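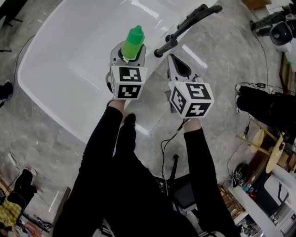
What does the customer get with a hand-held gripper kit?

A pair of grippers, the printed marker cubes that go on top of them, cables, and a license for the Sondano recording software. The arm is sold separately, and so is the stand.

Unit 7: Reading a product offer
Handout for the evaluation session. Bring your marked-up copy to the lab.

The kit under review is the Jallel, sold by Bouzid. A person holds the grippers and does the task by hand, and the recordings are later used to train an arm. We are looking at it as buyers would, so the question each time is what the offer says and what it leaves out.

Terms of the offer
The software license is $199 per seat per month. A spare cube set is $49. Support is by email, with a reply promised within 8 working hours. The price of the gripper pair is given on request only – write this down as a gap in the offer.

Marker cubes
The cubes let the software work out where each gripper is and how it is turned. Several faces carry a code, so at least one should stay in view as the wrist rotates. Glare on a shiny table can hide a code. The offer sheet does not mention lighting at all.

Grasping
Smooth plastic bottles are a fair test for the fingers. Try a low grip first, then one near the cap, and note any slipping. Do not squeeze harder to fix a bad approach angle. 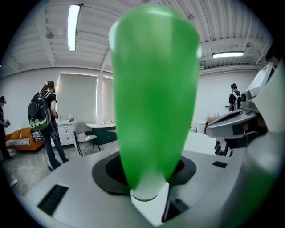

Garodow, who tried the kit in May, wrote that the grippers were comfortable for short tasks but the cables got in the way when turning around, and that a longer lead should be in the box at this price.

Compare that remark with the cable section of the offer sheet. The sheet gives connector types but no lengths.

For your report
1. List every item you would have to buy separately.
2. Work out the software cost for two seats over one year.
3. State which claims you could test in the lab and which you could not.
4. Name one term you would ask Bouzid to change – price, support or parts.

Reports are due January 23, 2019. One page, typed.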